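8 May 2021

# Handout 8: Gathering examples by hand

Read this before the practical. It covers the hanging task, which every group will record. Handout 7 dealt with how a policy is trained once the data is in, and none of that is repeated.

## What an example is

In this course an example is one complete attempt at a task by a person holding the gripper, from the start position to the release. It contains the video from the camera on the gripper, the opening width of the fingers over time, and the path of the gripper worked out afterwards from the video and the markers. We call one example an *episode*. A folder of episodes recorded by the same group on the same rail is a *batch*.

The Musdale set, which you will add to, holds 1618 episodes at present. All of them are of garments and hangers.

## Before you record

- Wipe the camera lens and check that the square markers by the fingers are clean and flat. A marker with a curled corner gives a bad width reading.
- Open and close the gripper fully, twice, with the camera running. This is the calibration clip. Name it `cal` and keep it with the batch.
- Leave the lights alone for the whole batch. If somebody changes them, close the batch and start a new one.
- Write the garment, the rail position and the name of the operator on the sheet.

## Recording

Start with the gripper still for a moment. Move at a speed you could keep up for an hour. Most people go too fast at first, and the path is then hard to recover from the video.

Approach the garment so that both fingers can be seen on either side of it. Cloth gives way when it is squeezed, so the finger width tells you less than it would with a cup or a block. Close until the fabric is held and stop there. Do not correct the cloth with your free hand. If you do, mark the episode `H` and carry on. We keep those, but they are not used for training.

Hanging has two parts which go wrong separately: getting the shoulders over the hanger, and getting the hook over the rail. Note which part failed.

Vary the following between episodes:

1. where on the rail the hanger goes
2. which garment is used
3. the height you start from
4. whether another hanger is already on the rail

Do not vary everything at once. Change one item, record 11 episodes, then change the next.

## Failed attempts

Keep them. An attempt where the shirt slips and is picked up again is worth having, as long as the whole recovery is in the video. An attempt you gave up on is marked `X`. Osaze Afolabi's group threw out all their failures last September, and their policy had no idea what to do once a collar had slid off one side.

## Checking the batch

Play back each episode at double speed. Look for lost tracking, a hand in view, or a garment that leaves the picture. Then copy the batch to the Pidine drive and enter the count on the sheet. Pirmin Gasser looks through the sheets and will send back any batch without a calibration clip.

## For the written part

Half a page per group. Say what you varied, which part of the task failed more often, and what you would record next if you had two more hours on the rail.
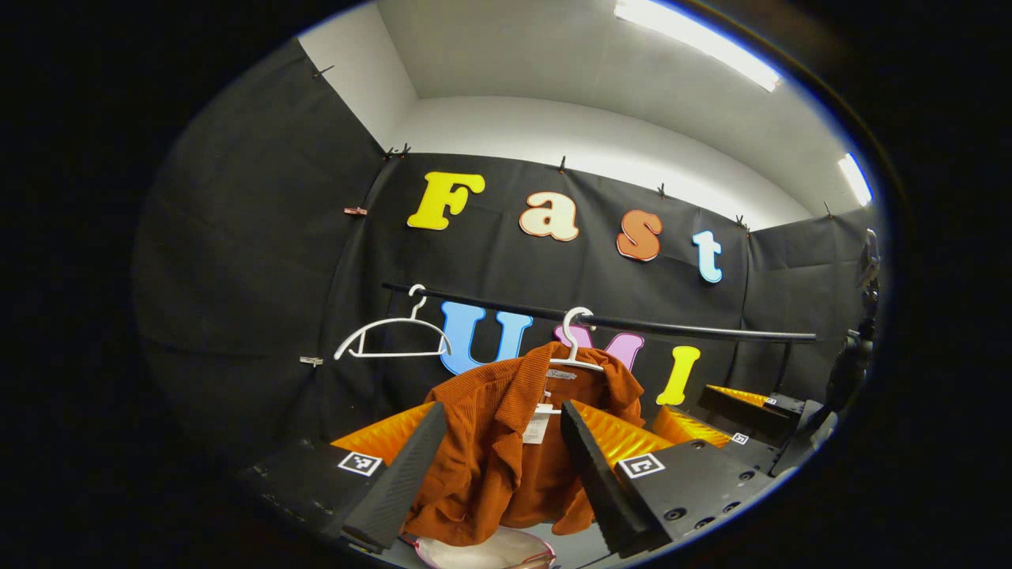 Musa Etim would add a line on tiredness to the recording section: his own last episodes in a long batch were always slower and clumsier than the first ones, and he thinks operators should swap after each set of 11, with the change of name written on the sheet.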